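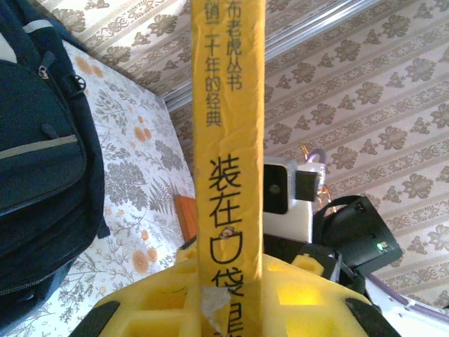 The repair bench at the Ovelbridge lending library handles children's books, and the technician in charge of it sorts them by damage to the spine. Old labels are the most frequent fault. On a yellow Chinese-language title, a torn whitish sticker covers part of the black lettering, and there are faint creases near the top. "I leave a label like that alone until I know what is under it," she said. "Pull it dry and the ink may come with it."

Her method is slow. She warms the label, lifts one corner with a bone folder and stops when the paper starts to split. Of the 201 books treated since October, 41 needed a second pass. Creases are not treated at all. "A crease is wear. It does not spread if the book is shelved upright and not packed too tight."

Storage was the next topic. The library tested shelf dividers from Grovell and Conholm before choosing a plain board. She looks for rigidity first, then for the corners.
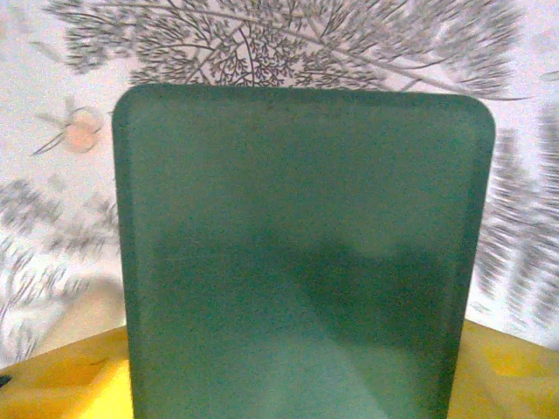
Dark green panel with rounded upper corners and a matte face.

"A square corner catches on covers," she said. "A rounded one slides past." Glossy boards were ruled out because they stick to laminated jackets in warm weather. The next batch of books is due from the Strand branch.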